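Handwriting policy drifts off the board, is it perception or control?
Robot Software board, 14 replies, showing the last few

purnik_dev
Still fighting the whiteboard writing task. I've got 80 good demos in and the letter shapes are fine, a bit wobbly, but the baseline wanders whenever the board is rotated. I reckon it's the planner using a stale board pose. Two views, wrist cam first and then the fixed one:
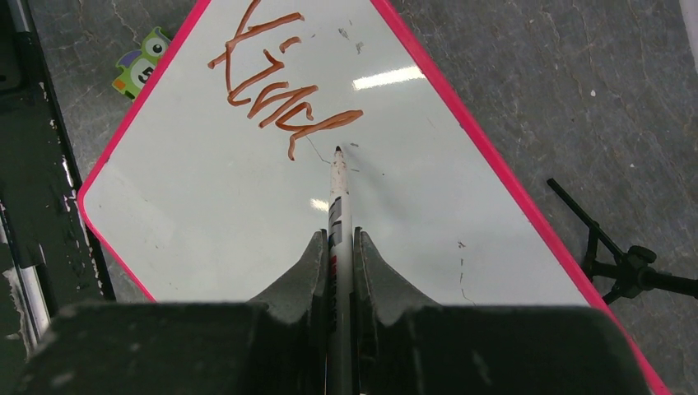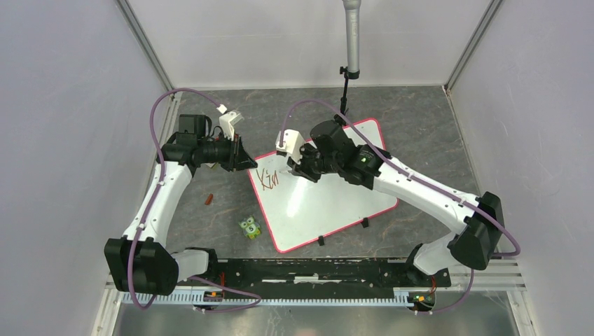

I've been re-estimating the corners only at the start of each word, so if the board gets nudged we're stuffed. Mahtab Salehi on my team wants to drop corner tracking and go fully end to end.

grosdale77
Don't do that yet! Glossy boards are awful for corner detectors, glare eats half your edges. Mask by border colour and fit a quad to it, it took me an arvo.

P. Bangash
Disagree with grosdale. Pose is a red herring if you've got no compliance in z. Pen drags, wrist lags, the stroke smears sideways and it looks exactly like a bad pose. Log your contact force before touching perception.

purnik_dev
Parveen, we're pure position control at the moment, so yeah, guilty. Would you run admittance on the wrist only?

P. Bangash
Wrist only, low gains. Parri has a decent wrapper for it.

grosdale77
I'd still fix the mask first. My logs had 2,000 strokes and pose was the culprit in most of the bad ones.

purnik_dev
Righto, doing force logging tonight and the colour mask after. Will post the plots.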